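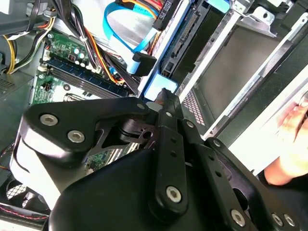 Memory slots on a green board, one blue and one dark. Know your slots before you buy.

REPAIR BENCH NEWS, FEBRUARY

Quick one this month, I'm typing between jobs and the kettle is on.

The old desktop drive is still going. We said before Christmas we'd take any tower with a lid that comes off and we meant it, so thank you to everyone in Jillville who has been up in the loft. Shelves full. Floor nearly full. Please ring before bringing more, or at least come after 4 when there's someone to help you up the steps with it.

Most of what comes in is slow, not broken. And most of the slow ones want the same two things: a clean and more memory. So this month's evening is all about memory. Bring your own machine, or share one of ours.

What we'll do on the night. Lid off, fluff out, find the slots. Then take the old sticks out, have a look at the labels, put them back in properly (half the faults we get are a stick that isn't seated at one end). Then add more if you've got some that matches. Gheorghița Văduva is leading, with me fetching and carrying.

Some notes from Gheorghița, copied off the back of an envelope so blame me for the gaps:

Unplug at the wall first. Then hold the power button in for a few seconds.

Touch bare metal on the case before you touch the board. Jumpers off, the woolly ones especially.

Colours on the slots are there to help with pairs but makers don't all agree on what they mean. Check the booklet or look up the board number. Don't guess from somebody else's machine.

There's a notch in the stick. It only goes one way round. If you are leaning on it hard and it won't go, stop and turn it round.

Both clips should end up closed. Look at each end, not just the one nearest you.

Keep your fingers off the little silver-topped cans on the board, they don't like being leant on. Same goes for the processor area, leave that alone this time, we're doing coolers and paste in the spring.

No compressed air indoors please!! Take it out to the yard. Last time the biscuits got it.

Buying memory. People keep asking. Do not buy before you know what type you need, the different sorts look nearly the same in a photo and they will not fit each other. Write down the number on the stick you've got, bring that along and we'll tell you. Despina Sandu has a box of tested sticks from machines that were past saving, and they go for a small donation. She has sorted them by type and labelled the bags so please put them back in the bag you got them from. Please.

Old machines and what happens to them. The ones we get going are wiped, given a fresh system and passed on. About 700 have gone through since the bench opened, which I did not believe until Despina showed me the book. We'd like to see 1,000. Anything that can't be saved gets stripped for parts and the empty cases go for scrap.

Wanted: small screwdrivers (the shop ones always walk), soft paintbrushes for dust, anti static bags, case screws of any sort, a decent desk lamp. We have enough mice. Realy, no more mice. Power leads also fine for now, there is a whole crate under the Lazăr cupboard.

Lost: one blue flask left on the windowsill, still here, getting interesting inside. Found: a set of keys with a bottle opener on, ask me.

Places for the memory evening. There's 4 left at the benches as I write. If you just want to watch there's room at the back, no need to book. Doors at half six, start at seven, and we do have to be out by nine as the choir people lock up after us. Tea is free, cake if someone brings cake.

Names to Despina or put them on the sheet by the door. If your machine is a laptop bring it anyway and we'll see whether the memory can be got at, some of them can't and its better to find out before you've got it in bits.

Right, kettle.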